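Does a Colored Background Change How White Looks?
Project report, Visual Perception elective
Yen-ting Ng, Mirsad Shehu, Štefánia Koubek
Handed in 7/12/26
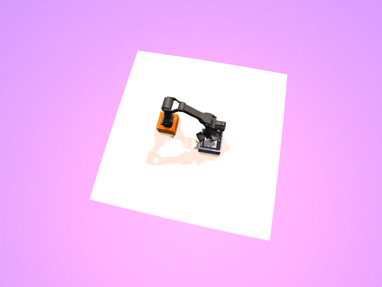
Figure 1. White on a pink-to-lavender ground, computer rendering.

1. Background

White is supposed to be the easy color. On a screen it is written as full red, full green and full blue, each at the top of a scale with 256 steps. In print it is usually the bare paper. In both cases the white part is the same wherever it is used, but people often say it looks different depending on what is next to it. A white shirt looks bluish beside cream curtains. A sheet of paper looks yellow beside a newer sheet.

The textbook name for this is simultaneous contrast. The eye and brain judge a color partly by comparing it with its surroundings, and the judgment is pushed away from the surrounding color. A gray patch on red can look a little green. We wanted to know if the same thing happens with white, and if it is strong enough that ordinary people notice it without being told to look for it.

The idea came from a disagreement over a poster. Mirsad had made one for the Lokness reading week with white boxes on a pink background. Two of us thought the boxes had a green tint. Mirsad checked the file and they were pure white.

2. Question

We asked one main question: when people look at the same white square on different plain backgrounds, do they call it plain white, warm white or cool white in different amounts?

We expected pink and green to have the most effect, blue to have less, and gray and black to have almost none.

3. Materials

We made five cards. Each was a sheet of colored art board with a square of white Bornetti drawing paper glued in the middle. The backgrounds were pink, green, blue, mid gray and black. All the white squares were cut from one large sheet so that the paper would match. We chose paper over a screen after our advisor, Lieven De Graaf, pointed out that our laptops do not show white the same way.

The art board came from two packs. The pink and green boards were slightly shinier than the others, and we could not find matte versions in the school store. We come back to this in section 6.

Viewing was done in the small study room on the second floor with the blinds down and the ceiling lights on. The light meter read 535 lux at the table. We took the reading before each session and moved the table once when a shelf cast a shadow over one corner.

4. Method

Twenty students took part. None of them were in our class. Before starting, each person did a short color vision screening with the plates from the biology department, and all of them passed.

Each person saw every card twice, in shuffled order, for 10 judgments per person and 200 in total. A card was placed flat on the table under a cover. We lifted the cover, waited five seconds and put it back. The person then marked one of three boxes on the answer sheet: plain white, warm white (toward yellow, orange or pink) or cool white (toward blue or green). Between cards they looked at a gray sheet for 20 seconds so that the last color would fade.

We did not tell people that the squares were cut from the same paper. Two people guessed it and said so afterward. We kept their answers.

Štefánia ran the sessions, Yen-ting kept the answer sheets and Mirsad shuffled the cards. The person running the session did know which card was coming next, because the color showed at the edge of the cover.

5. Results

There were 40 judgments for each background.

Pink: 23 plain, 2 warm, 15 cool
Green: 25 plain, 12 warm, 3 cool
Blue: 27 plain, 9 warm, 4 cool
Gray: 36 plain, 2 warm, 2 cool
Black: 38 plain, 1 warm, 1 cool
All cards: 149 plain, 26 warm, 25 cool

Plain white was the most common answer on every card. On pink, most of the other answers were cool. On green and blue, most of the other answers were warm. Gray and black had very few answers that were not plain white.

The warm and cool totals are nearly equal. If we had added all the cards together and stopped there, it would have looked as if people were marking the boxes at random. The difference only shows when the backgrounds are kept apart.

Some people gave different answers to the same card on the first and second viewing. This happened most with the blue card. We had not planned for this and our answer sheets do not make it easy to match the two viewings, so we have not given a figure for it.

6. Discussion

The results go in the direction we expected. The square was judged away from its background: cooler on pink, warmer on green and blue. The effect is not large. More than half the answers on the pink card were still plain white.

The shiny boards are the main weakness. A shiny surface reflects more of the ceiling lights, and it could have sent some colored light toward the edges of the white square. Light bouncing off pink board should make the paper look pinker – the opposite of what people reported – so we do not think it explains the pink result. It may have made the effect look smaller than it is.

The three boxes were also a problem. Fatos Babić, who tried the task for us before the real sessions, said that "cool" made him think of gray as much as blue. We added the words in brackets after that, but some people may still have used the box to mean darker. A slider or a set of paint chips to match against would have been better.

We only used large, plain backgrounds. Most real posters and pages have several colors, text and pictures, and we cannot say what happens there. We also only used one size of square. The sources we read say that a small patch is affected more than a large one, and that would be the first thing to try next. The cut squares are kept in the Jurić box in the art room if next year's group wants them.

7. Changes to the poster

Mirsad reprinted the reading week poster with a light gray background. He kept the pink for the border.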